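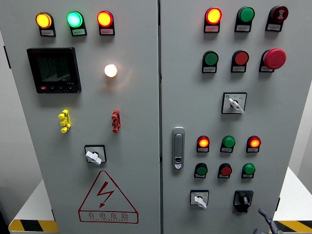
This README covers the equipment plan for the Siremton panel-operation cell, including what has been bought, what is still on quote, and which costs sit outside the capital line. The plan was written after the Pollora cell ran over its fixturing allowance, and the line items follow the same order so the two can be compared. The target hardware is a two-door electrical control cabinet. Its doors carry pilot lamps, push buttons, rotary selector switches, a square digital power meter and a large red mushroom-head emergency stop that stands well proud of the right-hand door. That mix sets the tooling budget: a finger that can press a flush button is a poor choice for turning a lever handle, and clearance around the mushroom head has to be checked before any approach path is signed off.

## Contents of this repository

- `plan/` – line items, quotes and lead times
- `panel/` – door layout, device list, label translations
- `tooling/` – finger drawings and wear log
- `power/` – supply requirements and isolation procedure
- `CHANGES.txt` – budget revisions, newest first

Prices are in Australian dollars, ex GST. Freight is listed separately because the Hedville site is charged at a regional rate and the Siremton site is not.

## Capital items

**Arms.** Quantity 2. One works the panel and the other is held as a spare until commissioning is finished, then released to Hedville. Do not budget for bimanual work on this cell. The doors stay shut during all tasks and no task needs a second hand.

**Grippers.** Quantity 2, parallel type, with angled fingers. Supplier is Badawi. The standard finger pads are too wide for adjacent push buttons, so allow for a narrow set. Pads are consumables and belong under operating costs, where the Pollora plan failed to put them.

**Control cabinet.** Purchased complete, with devices mounted and wired. Building one in-house was priced and rejected: the enclosure was cheaper, but labour for drilling, labelling and testing the doors took the total past the purchased unit. The danger marking on the left door is in Chinese with a smaller line of Latin lettering beneath. Local English signage is a separate line item and must be fitted before the cell is energised.

**Platform.** White base with yellow-and-black hazard striping on the edge. Replacement tape is listed under consumables.

**Cameras.** One at the head, one at the wrist. Lit lamps put a glow on glossy grey paint, and auto-exposure will follow it. Specify units with manual exposure control. The cheaper model in the first quote did not have it and was struck out.

## Operating items

| Item | Basis | Notes |
|---|---|---|
| Narrow finger pads | per pair | order code in `tooling/` |
| Replacement lamps | per colour | check voltage before ordering |
| Push-button heads | per unit | green and red, spring return |
| Selector switch bodies | per unit | two handle styles, not interchangeable |
| Label plates | per sheet | engraved locally |
| Electrical inspection | per visit | licensed contractor only |

The allowance for spare panel devices is $3043 for the first year. It was set from catalogue prices for one full replacement of every push button and selector switch, with lamps at half that rate. It excludes the power meter, which is treated as a capital item if it fails.

## Lead times

The longest lead time on the plan is 13 weeks, for the grippers. Everything else can be ordered after the gripper purchase order is confirmed. The cabinet should not arrive early: storage at Siremton is unheated and the supplier's warranty runs from delivery. August is the preferred month for installation, when the electrical contractor has availability and the floor is clear.

## Known gaps

- The emergency stop on the panel is part of the task hardware. It does not replace the cell's own safety stop, which needs its own line and is not yet quoted.
- Lever-type selector handles load the fingers sideways. The wear log covers push tasks only, so the pad allowance for turning tasks is an estimate.
- Label text on several devices is too small to read at the head camera's working distance. Either larger plates or a longer lens will be needed; neither is costed.
- No contingency has been set for door realignment after repeated contact.
- Freight for the return of the spare arm has been counted under Hedville. Check that it is not counted twice.

## Revising the plan

Edit the line item in `plan/`, add an entry to `CHANGES.txt`, and attach the quote. Changes without a quote are marked provisional and left out of the totals. Superseded quotes are kept in the archive folder and should not be deleted.

Related items

Pollora cell: final cost against budget
Badawi gripper quote comparison
Hedville freight rates and delivery notes
Panel device spares list
Siremton isolation procedure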